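Does wrist-only data hold up for two-handed tasks?
2 min read
April — posted by Leonie Ruawai

lruawai: We trained the Verska policy on 509 handheld gripper demos of the power strip task. With wrist views only, it lost track of the off hand. Adding the head view brought failures down from 40 to 7 on the same test set.

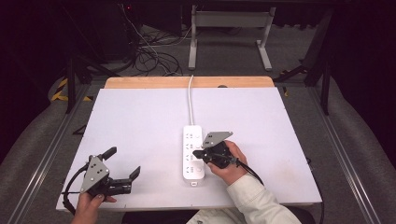
Both runs used the same seed and the same training length. The only change was the extra view.

e_daneshvar: One seed is thin. I'd want 4 before I believed a gap like that — ours moved a lot on Harine.

lruawai: Fair. The rest are queued for Friday.

quinlan_e: I don't think it's the view. The head model has more parameters. Did you match them?

lruawai: No. The encoder is shared but the fusion layer is bigger.

quinlan_e: Then I'd run that first, before more seeds.

e_daneshvar: Disagree, seeds are cheaper. Post both when you have them.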